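Home Products Dairy & Fats Sheet Margarine Ordering Contact

Prorano Laminating Margarine, Sheet Format

Prorano is a firm vegetable margarine supplied in flat sheets for puff pastry, Danish and croissant dough. It is produced at the Irnberg plant and sold to bakeries, hotels and catering kitchens.

Composition
Total fat is 80 percent. The remainder is water, salt, emulsifier and natural flavor. The product contains no milk ingredients. An unsalted version, Pima, is made on the same line and uses the same sheet size.

Handling
Store refrigerated in the original carton. Bring sheets to 60 degrees F before lamination. The sheet should bend without cracking and should not smear on the dough. Sheets held over 8 hours at bench temperature should not be returned to the cooler.

Packing and price
Each carton holds 40 sheets with paper between layers. Order code 409. Price is quoted per carton and depends on volume. Mixed pallets of Prorano and Pima are accepted at the full-pallet rate. The current price list applies to orders received from 13th March.
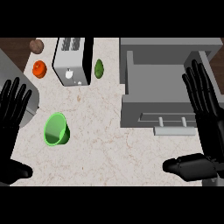 Kitchen countertop, pale cream with reddish-brown veining.

Samples and orders
Sample sheets are available to trade accounts on request. Contact Rekha Achari for pricing and Yamuna Mathew for technical data, including melting profile and allergen statements. Deliveries are handled by Christodoulou in refrigerated vehicles. Damaged cartons must be noted on the delivery slip.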